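Stories > Short Fiction > Food and Family

The Lemon Aunt

By the time I got to the produce section at Nikar it was almost closing, and I had a list in my pocket that my aunt had dictated over the phone while she was, from the sound of it, also frying something and arguing with the radio. Lemons, she said. Then a long story about a neighbor's gate. Then lemons again, in case I had forgotten them during the gate. And mangoes, if they were good ones, and if they weren't good ones I was to leave them where they lay and come home with my dignity.

I should explain that in our family you don't shop for yourself until you have shopped for my aunt at least once and been forgiven for it. My cousin once brought her a bag of limes and it came up at his wedding. I was thirty-four years old, I had a job and a car and a set of matching towels, and my hands were a little damp as I picked out a basket.
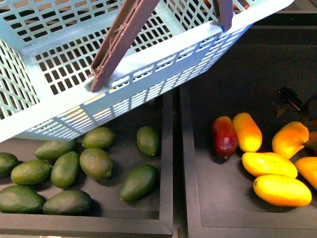
The blue basket, over the fruit trays.

It was the sort of basket my mother used to carry on her hip, pale blue and full of little holes, and I stood there for a minute being fond of it. When I was small we went every week to the market on Cinurow Street, and my job was to walk behind her and watch through the mesh to make sure nothing was getting squashed. I took it very seriously. If I saw a tomato in trouble I pulled on her coat, and she would stop right there in the middle of everybody, with people going around us on both sides, and move the onions over so the tomato could breathe. She never once told me it didn't matter. I think of that more than almost anything else she did, and she did a great deal.

My aunt is her older sister, and since my mother died she has taken over the worrying for both of them. She lives in the apartment above the old Curkar bakery, up a flight of stairs that smells of yeast to this day though the ovens went cold years ago, and every spring she makes the lemons. That's what we call it, making the lemons. They go into tall jars with salt and a bay leaf and something else she won't tell us, and they sit on top of the wardrobe until she decides they're done. You can't hurry her about it. I asked in March one year if we might open a jar early and she looked at me as though I'd suggested selling the cat.

So I bent over the tray and tried to remember the rules. Heavy for their size. Skin that gives a little, but only a little, like a polite person. Smell the end where the stem was.

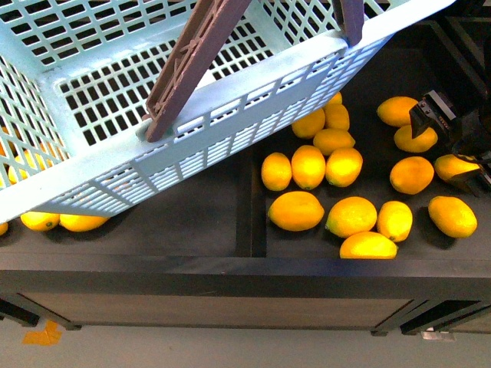 I picked one up and put it back. I picked up another, and it seemed fine, and then I worried that it only seemed fine, and I put that back too. A man with a cart full of cat food waited for me with great kindness and then went around. What I wanted, and I felt a bit foolish wanting it in a grocery store at that hour, was for somebody to pull on my coat and tell me which ones were in trouble.

In the end I closed my eyes and smelled them, one after the other, and there she was. My mother, I mean, or anyway her kitchen, with the window steamed up and the peel curling off into the sink and the radio playing some song she knew only the chorus to – she would hum the verses very loudly and wait for the part with the words. After that it was easy. I took the ones that smelled like the sink.

Then I remembered the mangoes, and my dignity.

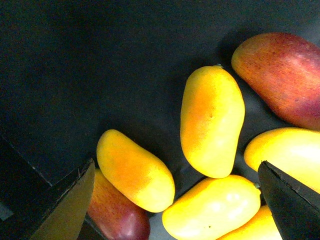 My mother bought them for birthdays only, and she cut them over a plate so that none of the juice would be lost, and whoever's birthday it was got to have the stone. You took it out on the back step and you came in again with your whole face orange and strings in your teeth. I chose two, after a lot of pressing with my thumb, and a third because it wasn't anybody's birthday and I thought we might get around that somehow.

My aunt met me at the top of the stairs with her apron on. She took the bag from me before she kissed me and carried it to the table under the good light, and she went through those lemons one at a time, turning each of them over, saying nothing at all. I took my shoes off. I looked at the wardrobe.

"Well," she said finally, "get the salt down."

Then she found the mangoes, and she sat down and held one against her cheek for a while, and asked me whether I still liked the stone.

508 shares · 91 comments

More stories
The Wardrobe Jars
Soup for a Tuesday Sort of Person
My Father's Umbrella
Two Stops Past Cinurow Street
What the Baker Left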